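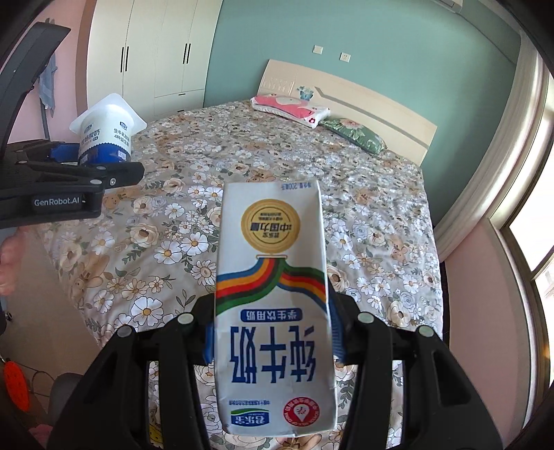

wobblyservo replied that I should bin the hand-held grippers altogether and drive the arms by remote control from day one, as then at least the robot can only learn moves it's able to make.

## Hand-held grippers or remote control for teaching a two-armed pick?

**gantry_marmalade**

I've seen that advice in a few places now and I'm torn, so I'm asking properly. I'm trying to teach a pair of small Vadosia arms to pick up a milk carton with one gripper and a yogurt pot with the other, hold both, then put them down the right way up. I do the demos with a gripper in each hand, mostly on the bed (the table's too narrow to get both elbows out) with whatever little drinks cartons and pots are in the house.

So far I've got 1,181 demos in Fimimora, which sounds loads until you see what comes out the other end. The carton side is all right. The yogurt side is dreadful! The arm goes in at a daft angle, pinches the rim and either drops the pot or squashes it. And when both arms go in together the left one always seems to hang back, as if it's waiting to be told.

I did try driving the arms remotely for an afternoon, with the two little leader arms that came in the kit. I managed nine demos before my neck gave up, and most of those were me missing the carton and swearing. By hand I can do one while thinking about what to have for tea.

So do I stick with hand-held and fix whatever I'm doing wrong, or start again with remote control? And does the flowery bedsheet matter? I've only got two sheets that fit and the other one is also flowery.

---

**puddle_and_pivot**

Don't start again! I was in just the same muddle with a cup-stacking job, and most of my trouble was me being too clever with my wrists. With a gripper in your hand you can come in from anywhere, so you do, and you don't notice you're doing it. Then the arm gets asked to copy a bend it hasn't got the joints for.

What sorted mine out:

- Before recording any more, drive the real arm to the pot by remote, slowly, and write down which angles it can reach comfortably. Mine could manage a much narrower range than I'd been using.
- Stick to those angles by hand. It feels stiff and silly for a day or so and then you stop noticing.
- Go for the body of the pot and leave the rim alone. Rims flex, and if half your demos are rim and half are body you'll get something that dithers between the two.
- Play back a batch of the old demos and throw out the ones the arm can't follow. I lost a big chunk of mine and the results got better the same evening.

On the left arm hanging back, are you right-handed? I am, and when I watched my recordings my right hand set off first nearly every time. The arms had learnt it beautifully. I did a session where I made myself lead with the left, another where both went together, and it evened out.

I'd still do some remote demos, but only of the bits where it goes wrong. Let it run, take over when it starts to wander, put it right and save that part. Those short rescues did me more good than whole new runs. And put the leader arms lower down, your neck will thank you.

---

**sutanto_shed**

remote control every time. hand held is fine for demos on video but you can't feel what the robot feels. Orner do a clamp for the leader arms if your desk is wobbly

---

**kettlefish**

I half agree with the post above, though you can't feel much through cheap leader arms either.

I'm mostly here about the sheet. Flowery is fine if the robot is going to work on flowery. If it'll end up on a plain worktop, record a good lot on the plain worktop, or it can get very attached to the pattern. Ours ended up hunting for a tablecloth. Move the bedding about between takes as well, and change which way up the cartons start. I left ours standing upright for the whole of August and had to redo the lot.

Keep the squashed pots out of it too. Once one's dented the grip is different, so I swap it after 3 goes, even if it looks all right.

---

**gantry_marmalade**

Right-handed, yes, and I've just watched a few back and my right hand does go first. Over half the yogurt ones are rim grabs too, oh dear. I'll measure the arm's angles tonight and cull the bad ones before I record anything else. Does Fimimora let you filter by which gripper closes first, or do I have to sit through them?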